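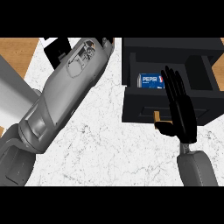 Two arms, one drawer, one blue Pepsi box, all inside the simulator.

Simulated kitchen comes together in the shared workshop

I've been promising an update on the two-armed kitchen build since May, so – finally! – we have a working scene. We call the project Tidus, and it lives on the big bench at the Fulau workshop, mostly on a computer that hums like a fridge.

Before we bolt anything to a real counter, we're trying it all out in simulation. Pascual Bravo modeled the cabinet with its pull-out drawer and tan handle, and he got a bit carried away with the marble (those gray veins took him a whole evening, and I love them). The arms are gray, the hands are black, and the fingers have more joints than I care to debug after dinner.

The job we picked sounds simple: handle a drink and a drawer without making a mess of either. Drawers are sneaky, though. The handle is small, the thumb is fat, and if the wrist comes in a little crooked you end up pushing the whole cabinet. So far we've logged 300 practice runs, and I'd like to hit 3,000 before we spend another dollar on parts.

Cans are more fun. The fingers have to wrap around the body and stay clear of whatever else is on the counter, and we've put an eggplant and a potted plant up there to keep things interesting.
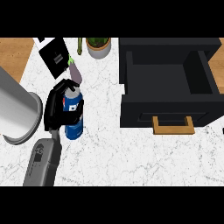 Come and try it

We'll have the simulator running at the next open evening, and anyone can take a turn at the controls. Pascual is also looking for someone who likes tuning finger joints – bring a laptop if you want a copy of the scene.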